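Kodov Robotics Workshop Opens Its Doors for a Day of Pushing, Sorting and Plenty of Questions

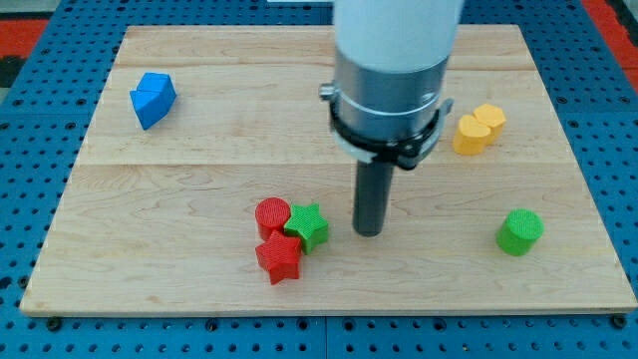

The block-pushing station at the Kodov open day, with colored 3D-printed pieces on the maple board.

BRARKUNSTEAD, March 9, 2024 – The Kodov robotics workshop welcomed neighbors, families, students and local businesses to its building on Ploltier Street for an open day, and the turnout was the best the workshop has ever had. Some 2000 people came through over the course of the day, a wonderful number for a town this size, and many of them stayed far longer than they had planned.

The busiest spot in the building was also one of the plainest. At the block-pushing station, a robot arm fitted with a dark gray peg works over a pale wooden board on a blue table. It has no fingers and it can't pick anything up. All it can do is push. Visitors called out a task and the arm had a go at it: put the red star next to the green star, move the blue block toward the yellow ones, bring the cylinders together. Children figured out the possibilities in no time, and the line of people waiting to give the next instruction reached the coat racks for most of the afternoon.

"We had a whole program of talks, and I think half the crowd missed them because they were standing around that board," said Ilir Ivanov, head of the workshop. "I couldn't be happier about it. You could hear people groan when a block spun off the wrong way, and then cheer when the arm came back around for another try. That is pretty much what our days sound like too, only with fewer people in the room."

Pushing looks easy, and visitors were invited to find out for themselves how tricky it can be. On a second table, staff had set out a bare board, a few spare blocks and a short wooden dowel, and asked people to move a star from one corner to the other using only the tip of the dowel. A cylinder wants to roll off the point of contact. A star catches on one of its arms and turns. Two blocks that are touching tend to travel together, whether you want them to or not. Plenty of grown-ups found themselves bent over the table for several minutes, tongues between their teeth, while their kids offered advice.

Staff from the workshop's motion group took turns at the station and explained what goes into a single push. The system has to work out where each piece is and which way it is facing, choose a side to push from, get the tip there without bumping a neighbor, and then watch what happens and correct. The correcting is the part the group is most excited about. The arm makes a lot of small moves and looks again after each one, so a push that starts badly can still end well.

The blocks themselves drew their share of attention. They come in stars, cylinders, hexagons and other shapes, in bright colors that are easy to name out loud, and all of them are printed in the workshop. A printer in the front hall ran throughout the day making more, and children could take a finished one home. Green stars ran out first. The workshop printed 48 extra pieces the night before and will print a good many more next time.

Shapes and colors matter for another reason. Much of the workshop's current project, called Ionescu, deals with spoken and written instructions, and people describe the same job in all kinds of ways. One visitor says "the round red one," another says "the red cylinder," and a third just says "that one, behind the star." The open day was a great chance for staff to hear how people talk to a robot when they haven't been told how they are supposed to do it.

"A little girl told it to make the stars be friends," Ivanov said. "We all looked at each other. It's a perfectly clear instruction if you're a person. We wrote it up on the whiteboard, and it's going to stay there until we have a good answer."

Elsewhere in the building, visitors could tour the machine shop, where the workshop makes its own clamps, mounts and tool tips, and try a hand-guided arm that plays back whatever path it has just been led along. A table of retired parts was open to anyone who wanted to turn a gearbox by hand or see the inside of a joint. The electronics room held a soldering corner for ages ten and up, with seats booked solid from the first hour, and the upstairs meeting room hosted short talks on robot safety, on careers in the field and on how the workshop tests its work when things go wrong.

In all, 17 members of staff took part, including several who joined the workshop only this winter and were meeting the public for the first time. Students from Brarkunstead High School's engineering club helped at the door and in the front hall, and gave their own demonstration of a small wheeled robot they are building for a spring contest. It followed a taped line down the corridor, lost it at the drinking fountain, found it again and got a very warm round of applause.

The careers talk led to some of the longest conversations of the day. Many visitors had assumed that every job in robotics calls for years of programming. Staff with backgrounds in machining, teaching, furniture making and nursing spoke about how they came to the field and what they do there now. The workshop is taking applications for its summer placements, which are paid and open to local residents who have finished high school. No experience with robots is needed.

Teachers were well represented too. A simple lesson plan based on the dowel-and-block exercise was handed out at the front desk, along with print files for the shapes, so that classes can set up a pushing table of their own with a board and a few printed pieces. It works well for pairs, with one student giving the instructions and the other allowed to follow them only to the letter. The workshop would love to hear from schools that try it, and staff are glad to visit classrooms within the county.

Several local companies used the day to look at the work up close and ask practical questions, most of them about small, fiddly jobs: nudging parts into line before packing, straightening items on a tray, clearing a space on a crowded surface. Ivanov said these talks were as useful to the workshop as they were to the guests.

"People came with real problems, and some of them brought the real problem in a bag and put it on the table," he said. "We don't have solutions for all of them, and we said so. But I went home with two pages of notes and I've already read them over more than once."

The workshop thanks the town's parks department for the use of the overflow parking lot, the neighbors on Ploltier Street for their patience with the traffic, and everyone who filled out a comment card. The most common request was for more time at the block-pushing station. The second most common was for more coffee.

Both will be taken care of in May, when the workshop plans a smaller evening session with 2 pushing stations running side by side. Visitors will be able to give the same instruction to each and see how differently the arms go about it. Places will be free but limited, and booking will open on the workshop's website in the coming weeks. The building is step-free on the ground floor, and an elevator serves the upstairs rooms.

About Kodov
Kodov is a robotics workshop based in Brarkunstead. Its staff build and study robot arms that handle everyday objects and follow plain-language instructions. The workshop runs public events, school visits and paid summer placements.

Media contact
Press desk, Kodov, Ploltier Street, Brarkunstead
Interviews with Ilir Ivanov and visits to the block-pushing station can be arranged on request.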